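Correction at the top or at the bottom?

ximeng_q
13 August 2025
I edit a small neighborhood newsletter, 837 subscribers. In July we printed a wrong closing time for the Gultum bridge. I corrected the web version after 24 hours, with a note at the bottom. A reader wrote that this is hiding. Is she right?

Leopoldo Ochoa
She is right. If the fact was wrong, the note goes on top. Most people do not scroll.

stelard24
I don't agree. For a wrong hour, a line at the end is enough. On top I would put only a wrong name or an accusation.

Leopoldo Ochoa
People drove to that bridge, stelard24. For them the hour was the whole story.

ximeng_q
This is a good point. And the email? It was already sent - I cannot change it.

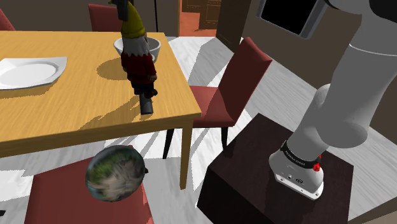

I could send a second one only for the correction, but I am afraid that some readers will unsubscribe.

ren_copydesk
Put it first in the next issue, with the wrong hour and the right hour both. We do it so at Primeo and we lost very few readers.

stelard24
With the next issue I agree. A separate email is too much.

ximeng_q
Thank you all. I moved the web note to the top this morning.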